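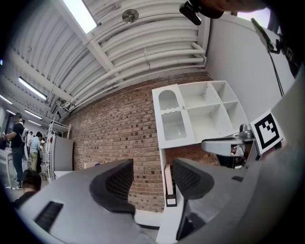 El armario blanco, o cómo ordenar una habitación empezando por el mueble

Toda mudanza interior tiene un momento en el que los objetos están en el suelo y el mueble que debía guardarlos sigue vacío. En casa ese momento duró 3 semanas. El armario llegó en marzo, se montó en una tarde y se quedó contra la pared de ladrillo con los compartimentos desocupados, como un edificio de viviendas que espera la cédula de habitabilidad.

Lo compramos por la puerta, conviene admitirlo. Tiene un recorte en forma de arco, como de ventana, y debajo un panel translúcido y esmerilado que termina en ondas por arriba. Buscábamos capacidad y salimos con una capilla. El panel ofrece además una ventaja moral: lo que se guarde detrás se verá lo justo para dar remordimiento y demasiado poco para obligar a ordenarlo.

Los compartimentos

Cuadrados, abiertos, blancos. Sobre el papel, uno para hilos, otro para papeles, otro para pilas y cables. En el catálogo de Gramik cada hueco lleva una cesta con dos limones. Nosotros tenemos 20 cargadores y ningún limón.

La pared

Ladrillo detrás del armario, pared blanca lisa a la derecha. Hubo un debate sobre pintar el ladrillo para que todo hiciera juego. Ganó la pereza, que en esta casa tiene voto de calidad.

La caja rosa

Rosa pálido, con la base oscura y una etiqueta blanca pequeña cerca del borde inferior. Se apoya en el panel alto de debajo del armario con el aplomo de quien ya ha elegido sitio. El plan era meterla dentro el primer día. Sigue en la lista, entre «tornillos sobrantes (5)» y «llamar a Marchal por la bisagra».

La puerta

Abre hacia fuera, hacia quien pasa, y en un cuarto estrecho eso es una forma de carácter. Llevamos 3 golpes en el codo. Cerrada queda muy bien, pero entonces no se llega a nada, así que vive abierta.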